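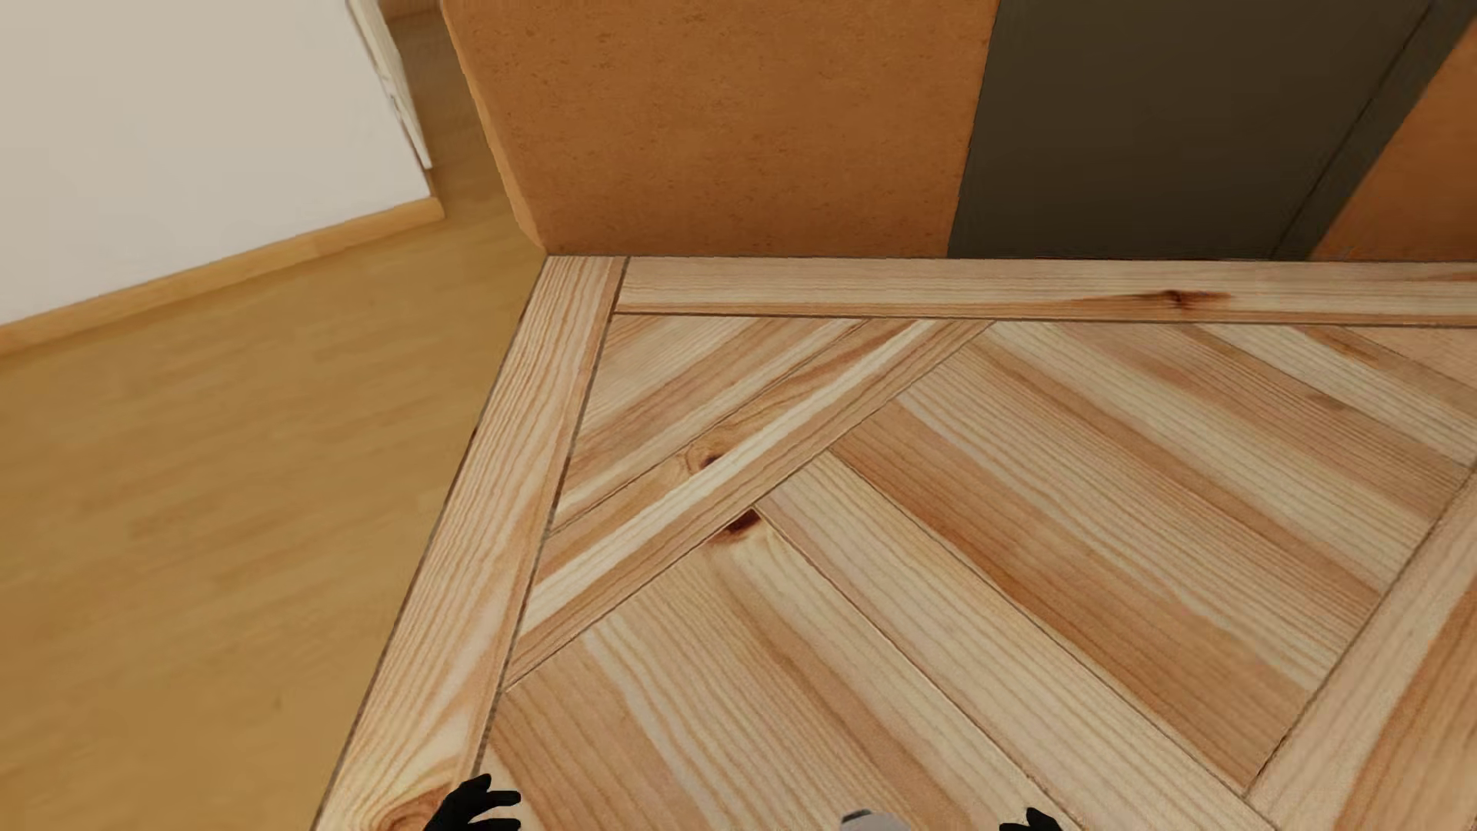
Call for Participants: Household Robotics Student Project, Cheetham Section

The Skindari School of Applied Computing invites applications from enrolled students for places in the Household Robotics Student Project, offered at the Cheetham teaching site during the coming academic year. The project is a credit-bearing practical course in which student teams program a simulated humanoid robot to carry out everyday tasks in a furnished home. It concludes with an internal competition in April, open to students and staff of the School.

Background

The project is now part of the regular course offering of the School. Teams work in Jetulik, the simulation package used in all second-year robotics courses at Skindari. Each team receives the same robot model and the same set of home interiors, and develops its own software for walking, turning, reaching and placing. All required coursework is completed in simulation. No physical robot is assigned to student teams, and no prior experience with robot hardware is expected.

Scope of the Work

Participants will be asked to complete four assigned tasks over two terms. The first concerns movement through a room with fixed furniture. The second concerns approaching a counter or table and coming to a stable stop at a suitable distance. The third and fourth concern handling of common tableware and are released to teams only after the first two have been accepted by the course staff.

Most development in the first term takes place in the kitchen interior. Teams must plan a path from the door to the island without contact with the stools, and must keep the robot upright for the full length of each trial.
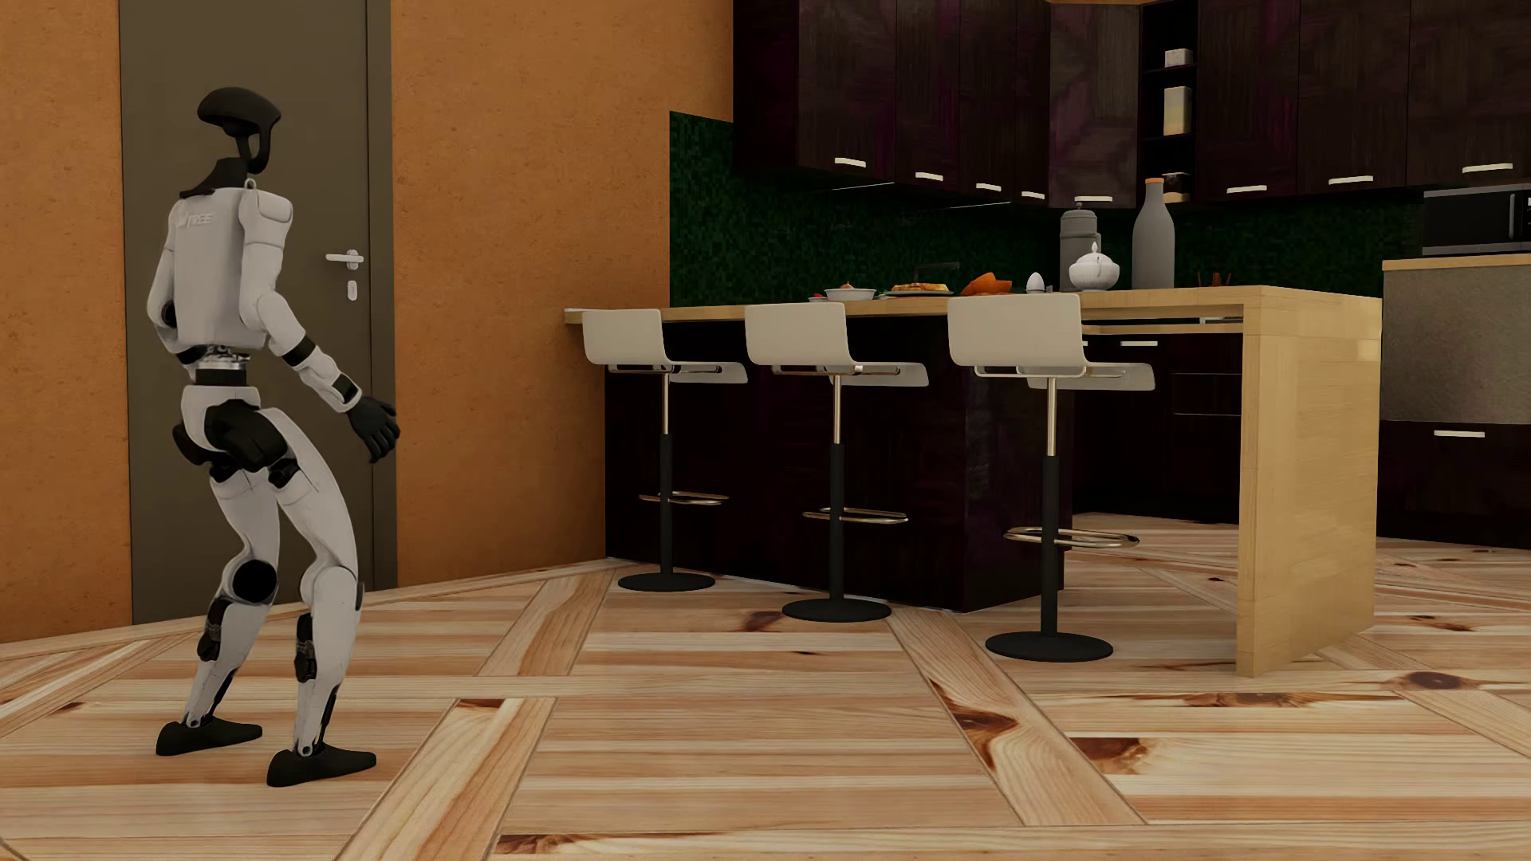
A trial is considered complete when the robot has held its final position for the required interval and the log file has been saved to the team directory. Each team is allotted 317 hours of computing time on the shared cluster for the year. Unused hours do not carry over and may not be transferred between teams. Requests for additional time are reviewed at the end of the first term.

Teams are also required to keep a written record of changes to their code. The record is graded together with the final report and counts for a quarter of the course mark.

Places Available

The Cheetham section will admit four teams of five students. Applicants may apply individually or as a group of up to five. Individual applicants will be placed on teams by the course staff, with attention to a balance of programming, modeling and writing skills. Groups are asked to name one member as their point of contact.

Roles within each team are as follows:

Motion lead: responsible for walking and balance routines
Manipulation lead: responsible for arm and hand control
Perception lead: responsible for processing the views from the robot's own camera
Test lead: responsible for running trials, saving logs and reporting faults in the interiors
Documentation lead: responsible for the change record, the term report and the final poster

Every member is expected to write code, whatever role is held.

Eligibility

Applicants must be enrolled at Skindari in a degree or certificate program for both terms of the project. They must have passed Introduction to Programming or an equivalent course. Prior coursework in linear algebra is recommended. Students who completed the project in an earlier year may not enroll again but may apply for the position described below.

Student Assistant Position

The School also seeks one paid student assistant for the Cheetham section. The assistant will maintain the trial queue, answer questions during the open lab session and check submitted logs against the task rules. The appointment is for 100 hours over the two terms, paid at the standard student rate. Applicants should be comfortable with Jetulik and with basic scripting. Previous participation in the project is preferred.

Time Commitment

The full section meets every Thursday at 4:00 p.m. in the Cloladcombe Building, second floor. Attendance is required. In addition, participants should expect to spend five to six hours per week on team work, which may be done remotely. The open lab session takes place directly after the weekly meeting and is optional.

Costs and Support

There is no fee beyond regular tuition. The required software is installed on all lab workstations, and a license for personal computers is issued to each participant on enrollment. Students who do not own a suitable computer may borrow one from the equipment desk for the length of the project. The team placed first in the April competition receives an award of $2000, to be divided equally among its members.

How to Apply

Applications should be submitted through the student portal under Practical Courses, Cheetham. A complete application includes:

A statement of interest, not longer than 300 words
An unofficial transcript
A short sample of code written by the applicant, in any language
An indication of the preferred role and one alternate

Group applications must include a separate statement and code sample from each member. Applicants for the student assistant position should mark the box labeled Assistant and need not list a preferred role.

Applications are accepted through the end of September. Late or incomplete applications will be considered only if places remain open. Applicants will be notified of the outcome by email in October, and work begins the week after notices are sent.

Requests for accommodation in the application process or in the course itself may be sent to the School office at any time and will be handled in confidence. Questions about the project should be addressed to the Practical Courses desk, Cloladcombe Building, ground floor.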